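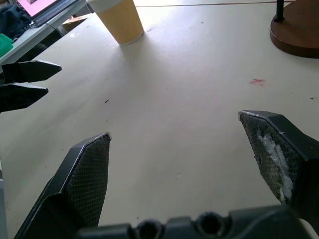 Tablero de color crema antes de la limpieza: roces leves, tres marcas oscuras pequeñas y una mancha rosada a la derecha del centro.

Limpieza de roces y manchas en un tablero de mesa claro

Este procedimiento se aplica a tableros lisos de tono claro con acabado cerrado (melamina, laminado o lacado). No es válido para madera aceitada ni encerada. Si no se conoce el acabado, haga primero la prueba del paso 2 en la cara inferior.

Material

Jabón neutro Obi o equivalente, sin abrasivos
Alcohol isopropílico
Bicarbonato sódico
3 paños de microfibra, uno de ellos reservado para el secado
Goma blanca de borrar
Recipiente con 1000 ml de agua tibia
Lija al agua de grano 2000 (solo para el paso 6)

Paso 1. Despeje

Retire vasos, lámparas y cualquier objeto con base. Los vasos de cartón se vuelcan con facilidad al pasar el paño y conviene quitarlos antes que nada. Los cables que cruzan el tablero se desconectan y se recogen; si no es posible, se levantan y se limpia por tramos.

Paso 2. Prueba

Humedezca una esquina del paño con alcohol y frote una zona oculta durante unos segundos. Si el paño arrastra color o la superficie queda mate, prescinda del alcohol en todo el proceso.

Paso 3. Lavado general

Diluya una cucharadita de jabón en el agua. Escurra bien el paño y trabaje en pasadas rectas desde el borde más alejado. Aclare con un segundo paño y seque. El agua no debe quedar retenida en los cantos.

Paso 4. Marcas oscuras

Las marcas puntuales que resisten el lavado suelen ser de goma, grafito o tinta. Pruebe con la goma de borrar, con presión ligera y siempre en el mismo sentido. Si persisten, aplique alcohol con la punta del paño durante menos de un minuto.

Paso 5. Manchas rojizas o rosadas

Mezcle bicarbonato y agua hasta obtener una pasta blanda. Cubra la mancha, espere cinco minutos y retire con un paño húmedo sin frotar en círculos. Puede repetirse una vez. En los laminados Gramavley de acabado satinado la pasta se deja solo dos minutos.

Paso 6. Roces

La mayoría se atenúa con el lavado. Los que siguen visibles con luz rasante se pueden tratar en lacados brillantes con grano 2000 mojado y pulimento Bomow. Nunca emplee grano 600, que deja un velo permanente. En melamina y laminado este paso se omite.

Comprobación

Revise el tablero seco, con una luz baja colocada en un extremo. Las sombras de los objetos ocultan manchas débiles, por lo que la mesa debe seguir despejada. Vuelva a colocar los objetos pasada media hora.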